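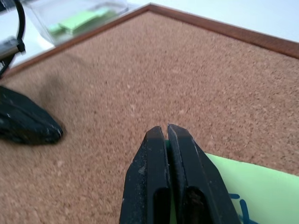
Tromden Framed Cork Board, Large

There is something very comforting about a cork board. You can stand in front of one with a cup of coffee and see your whole week at once — the dentist card, the half-finished shopping list, the note you wrote to yourself late at night in blue pen and can only just read. The Tromden is our large rectangular board, and it's the one most people end up taking home from our shop, usually after going back and forth between it and the smaller one for a good long while.

The surface is a warm tan-brown with lighter and darker flecks all through it, the way we think cork ought to look. It goes with almost any wall color, and it's very forgiving of old pin holes (we have one by the back door that has been in use for 7 years, and you have to get quite close to find them). Around it runs a slim wooden frame in a reddish-brown finish. We tried a wider frame at first and everyone who saw it said it looked like a painting had gone missing, so slim it is.

You can hang the Tromden on the wall, the long side up or the long side across, or you can simply lay it flat on a table. Eugénie Gilbert, who plans our seasonal catalog, hardly ever hangs hers. She sets it down on the big white table, puts a pad of sticky notes beside it and moves things about until the order feels right, and only then does it go up on the hooks. If you sort and shuffle a lot before you settle on anything, do give that a try!

A word on sticky notes

They will stick to cork, but cork is a little crumbly and uneven by nature, and a note that has been moved a few times will start to curl and let go. Press along the whole gummed strip with your thumb, and wipe the board with a dry cloth now and then to lift the dust. For anything that has to stay up all month, use a pin. Light colors like pale green or yellow stand out nicely against the brown, and blue or black ink is easy to read from across a room.

What comes with it

One framed board, 3 wall hooks with screws, and a paper template for marking where the hooks go. Pins and sticky notes are sold separately. The Coltis clear tray is a good size for a pad of notes and sits neatly next to the board on a desk.

Care

Dry cloth or a soft brush only. Please don't use spray cleaner on the cork, as it leaves pale patches. The frame can take a barely damp cloth, dried off straight away. Try to keep the board out of strong direct sun, which fades cork over the years.

From our customers

"I bought one for the kitchen and then had to buy another for my daughter, who kept pinning her drawings over my recipes. Very solid, and the frame is prettier than I expected." — Colette Aubert

"Good board. The template saved me a lot of measuring. I would have liked a fourth hook, but it hangs straight." — Rizwan Virk

Questions about delivery or larger orders for schools and offices go to Younes Nasr at the Gatiment shop desk, who will be glad to help you work out how many you need.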